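I spent most of a morning in June watching a robot arm try to pick up bags, and I enjoyed it far more than I expected to. The bags were ordinary ones, the sort you'd take to the gym or stuff behind a car seat, and the arm was trying to get hold of them by their handles. If you've ever fumbled for a strap in the dark you'll have some sympathy.

The work comes from a small group led by Ju-won Tak, and the method is called Zadari. It deals with a problem that sounds silly until you see it go wrong. A mug handle stays where it is. A bag handle flops, twists, folds under itself, and looks an awful lot like the piping, the zip cover and every other dark strip sewn on nearby. Most grasping software is happy to pinch whatever looks pinchable, so you get a robot proudly holding a fold of side panel while the bag slides back on to the shelf.

What Zadari does is hunt for the place where the handle joins the bag, before it thinks about gripping anything. Once it has an anchor point it follows the strap outwards, a bit like running your finger along a cable to find the plug, and it only closes the fingers on a stretch it has managed to trace back to the start. If it loses the trail, it moves the wrist a little and has another look. I liked that part very much — the arm sort of peers at things, and you find yourself leaning along with it.

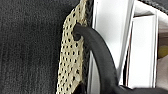
Tak's group leans heavily on the view from the wrist, which meant a good deal of squinting at close-ups for me. The older approach, Landry, works from one camera fixed overhead, and from up there a lot of bags are simply dark lumps. Up close there's much more to go on. Take a black handle curving away from beige mesh: the mesh has its neat rows of little holes, the handle is smooth, and the spot where it loops through a small opening is just the kind of anchor the method is after. The awkward bit is the black edging running down the side of the mesh, as it's the same colour as the handle and sits right beside it. Colour alone won't sort those two out. The tracing step is meant to, by asking which dark strip goes back to the loop and which one carries on along the seam.

So does it work? Pretty well, by the group's own count. They ran 300 attempts on a mixed pile of bags, and Zadari got hold of the handle and kept it through the lift in 96 per cent of them. I asked what had happened in the others and got a very frank answer. Most were shiny straps, where a bright reflection broke the trail in two and the arm kept going back for another look until its time ran out. A few were bags with 2 handles lying one over the other, and it traced up one and came down the other. (I do that with headphones, so no judgement from me!)

It's also slow. The extra looking adds 2 seconds to a typical grasp, and you do feel them when you're standing there willing it on. Tak reckons a good part of that can be clawed back by moving and looking at the same time, which the present version doesn't do. Everything I saw was stop, look, shuffle, look again.

The training pictures have been gathered into a set called Ukum, and the group plans to release it along with the code once the labels have been checked. The labelling is by hand, with the anchor point marked on each picture and a line drawn along the strap, and from the way people talked about it I don't think anyone is rushing to volunteer for the next round.

Next on the list are rucksacks, with their dangling buckles and spare ends of webbing, and a second arm, called Zender, that would hold a bag open while the first one reaches inside. Zender was still in pieces on a bench when I visited. I've asked to come back when it's bolted together.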